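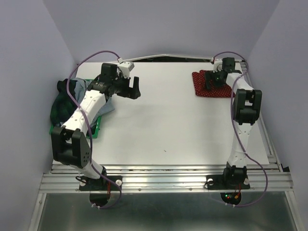
Getting one arm to behave is a weekend, and getting two to share a table without arguing is the rest of the spring, Joris Segers told members at the Stokville shared workshop when the group met to review the two-arm cloth bench.

Home | News | Benches | Tool List | Hours | Contact

STOKVILLE, May 25, 2023. The two-arm bench at the Stokville workshop has moved from single-arm tests to tests with both arms powered together. The build, listed on the project board as Flullard, is meant to pick up small pieces of cloth, spread them on a flat surface and fold them. Folding has not been attempted yet. Current work is limited to reaching, gripping and releasing.

Both arms are fixed to an aluminum extrusion rail along the near edge of a white work surface. Each stands on its own black base plate. The grooved rail lets the builders shift a base sideways without drilling new holes, and both bases were moved several times in May before the present spacing was accepted. At the earlier spacing the two grippers could not reach a common point at the middle of the table without one elbow passing through the space needed by the other. The present spacing leaves a shared zone in the center that either arm can enter.

Only one arm may enter that zone at a time. The control program holds a simple lock, which an arm must request before it crosses into the zone and give up after it leaves. If the lock is not free, the arm waits at a parked position on its own side. Members who watched the first runs complained that the waiting made the bench slow. Segers replied that speed would be looked at after the lock had run for 18 hours in total without a fault. The log stood at 9 hours at the time of the meeting.

Each arm ends in a gripper, the left one with two fingers. A purple cable runs from the gripper back along the white links to a circular mount below the base. Cable routing took more time than any other part of the mechanical work. In the first layout the cable was tied tight along the full length of the arm and pulled at the connector whenever the elbow opened past its midpoint. The present layout leaves a free loop near the wrist and another lower down. The loops are large enough to clear the joints but can brush a side wall when an arm swings outward, so the allowed swing has been reduced in software. A clip that would hold the loop closer to the link is being drawn up.

The work surface is closed in at the left, right and back by lavender walls. The color was picked by test. Cloth samples in red, green and light blue were laid out against several painted boards, and the pale lavender gave the fewest errors when the program had to separate cloth from background. White walls did nearly as well but made it hard to find the far edge of the table. A thin metal bar now marks that edge.

Test pieces are ordinary household cloths. The polka-dot sample has been the most useful so far, according to the bench notes, as the dots make it easy to tell whether the cloth has turned or only slid. Plain cloths are harder. A crumpled plain cloth offers few points to track, and the program often picks a fold in the middle when a corner is wanted. A green plastic tray serves as the holding place for samples between runs.

Parts for the build came to 460 dollars, not counting the arms, which were lent by Presuton, a small repair firm in the same building. The largest items were the rail and the power supplies. The metal panel below the rail was cut from stock already in the workshop. The loan runs for up to 2 years and may be ended by either side.

Questions at the meeting were mostly about stopping the arms. The bench has one stop button that cuts drive power to both. Several members asked for a second button on the other side of the table, and this was agreed. There was also a request for a slower training mode, with reduced grip force, for people who have not used the bench before. That change is in software only and is expected with the next update.

A similar bench is planned at the Fontana workshop, using the same rail layout and the same lock program. The Fontana group has asked for the base plate drawings, which will be posted once the hole spacing has been checked against the bench as built. The drawings now on file show the earlier spacing and should not be used.

Members who want time on the bench must first complete the power tool briefing. Sign-up is on the sheet next to the tool crib. Loose sleeves and lanyards are not allowed at the table while drive power is on.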